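July 29, 2019 – Chunhua Gu, Weidong Hao, Zihan Yuan
7 min read

3. Collecting demonstrations on household tasks

We wanted the operator's job to feel as close as possible to doing the chore by hand. In the Cavlow setup, the operator moves a small leader arm and the robot follows it joint by joint. An earlier version, tried in January, used a handheld controller that sent only the position of the gripper. It worked well for picking up blocks and badly for anything with a handle, where the operator cares a great deal about what the wrist is doing. Going to joint-by-joint control was the best decision we made in this project, and new operators took to it very fast.

Ironing became our favorite test. The tool is heavy for its size, it drags a cord behind it, and the cloth can bunch up in front of the tip at any moment. A person handles all of this with small corrections of the wrist that are hard to write down as rules but easy to show. We recorded 461 demonstrations of ironing, out of 1,341 across all tasks, from 13 operators.
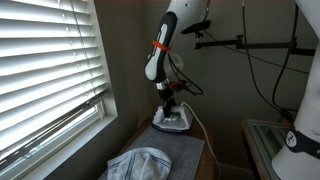
Figure 3. A demonstration of the ironing task, with the steam iron held by its handle and a striped towel on the mat.

Grasp quality matters more than we first thought. When the fingers close off-center, the iron can tip forward during a long stroke, and the operator spends the rest of the episode fighting it. We kept these episodes. They contain some wonderful recoveries – the kind of data a policy badly needs and a careful operator rarely produces on purpose. Episodes were dropped only if the iron left the mat or the operator called a stop.

Each operator practiced with the leader arm before recording and could pause for up to 3 minutes between episodes. We gave no instructions on stroke direction or on how to flatten the cloth. Xuelian Guo labeled the start and end of every stroke from the joint logs, and Gergely Vörös checked the labels against video. The variety in these strokes is striking, and we are excited to see how much of it survives training. Section 4 takes up that question using the Trovura policy.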